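About Rellero

Rellero is a small wallpaper and home goods shop in Drellstead. We have been on Endberg Street for 30 years, first as a paint merchant and now mostly selling wallpaper, paste, brushes and a few things for the kitchen.

We keep 42 pattern books on the long counter. You are welcome to sit with them for as long as you want, and you can borrow up to 3 at a time against a deposit. 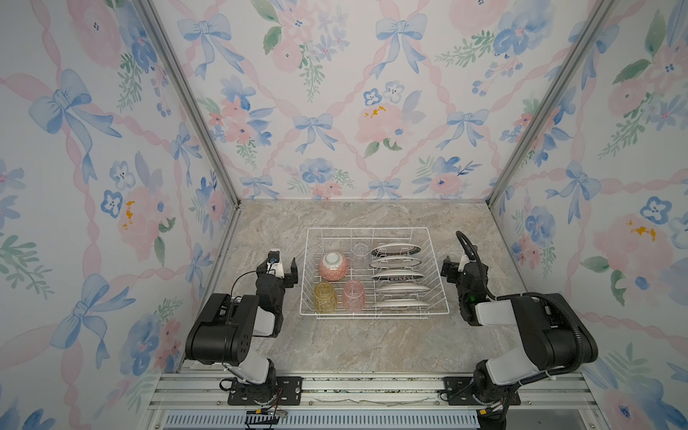 A white wire dish rack against floral paper with pink ribbons and blue bows.

Florals are still our best sellers, followed by narrow stripes. Most papers are ordered from the Paulauskas mill and come in within a week. If you need several rolls, please order them together so that the batch numbers match. We take back unopened rolls with a receipt.

Measuring is free inside the Drellstead ring road. We measure on Tuesday afternoons and send a written quote afterwards. Old paper can be stripped for an extra charge, priced by the room.

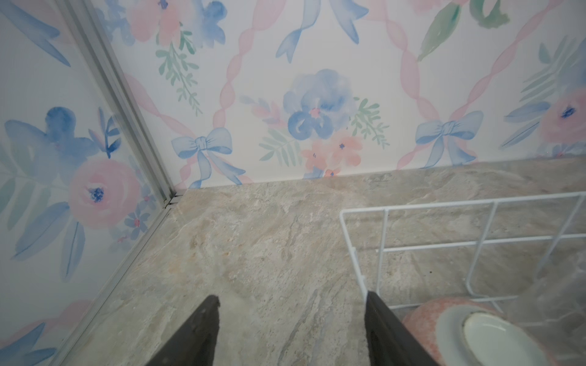 We don't hang paper ourselves, but we keep a list of local decorators at the till. They set their own prices and you pay them directly.

The shop closes for stocktaking in the first week of June. Parking is behind the building, entrance from the side lane. Trade customers should ask for an account form at the counter.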